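Ticket 656 – Budget pinces portatives, deuxième lot
Statut : en attente du fournisseur
Ouvert par : Flynn Stubbs
Suivi : Saskia Dunstan

Bonjour à tous,

Je rouvre le ticket parce que le devis de Proluvance est arrivé ce matin et qu'il ne colle pas du tout avec ce qu'on avait prévu en mars ! On avait demandé cinq pinces portatives complètes, et je me retrouve avec cinq corps de pince, zéro jeu de doigts de rechange et une ligne « accessoires » à 1 000 euros sans aucun détail. J'ai appelé, on m'a promis une ventilation, j'attends toujours.

Entre-temps j'ai regardé du côté de Kauppinen. Leurs doigts seuls sont à 43 euros la paire, ce qui me plaît bien, mais il faut vérifier l'entraxe des vis avant de s'emballer (on s'est déjà fait avoir une fois sur le site d'Urkdale, je ne recommence pas). Saskia, si tu as encore le plan coté, je suis preneur.

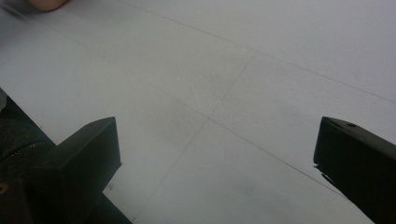

Flynn Stubbs
Achats et planification, équipe Judovura

Côté fixations, il y a un petit trou rond en haut de chaque doigt noir, près du coin. Je pense que c'est pour une vis, mais je préfère que quelqu'un le confirme avant que je commande la visserie. Sur le doigt de droite, il y a aussi un bord irrégulier à l'intérieur, vers l'écartement. Patin en caoutchouc, bout d'adhésif, simple ombre ? Je n'en sais rien, et ça change la commande : si c'est un patin, il faut l'ajouter au devis, et par paires.

Autre sujet, le sol. Chez nous c'est du grand carreau gris clair, avec des joints fins, et j'ai eu une longue discussion avec Proluvance qui voulait absolument nous vendre un tapis de travail. Je l'ai sorti du budget pour l'instant – on pourra toujours y revenir au lot suivant.

Ce qu'il me faut pour avancer :
– la ventilation de la ligne accessoires (relance faite)
– l'entraxe, au dixième si possible
– un avis sur ce fameux bord du doigt droit

Mise à jour, même jour : Saskia a retrouvé le plan, merci mille fois ! Il manque juste la cote du trou, évidemment. Elle passe au pied à coulisse demain matin et je garde la commande Kauppinen en brouillon jusque-là.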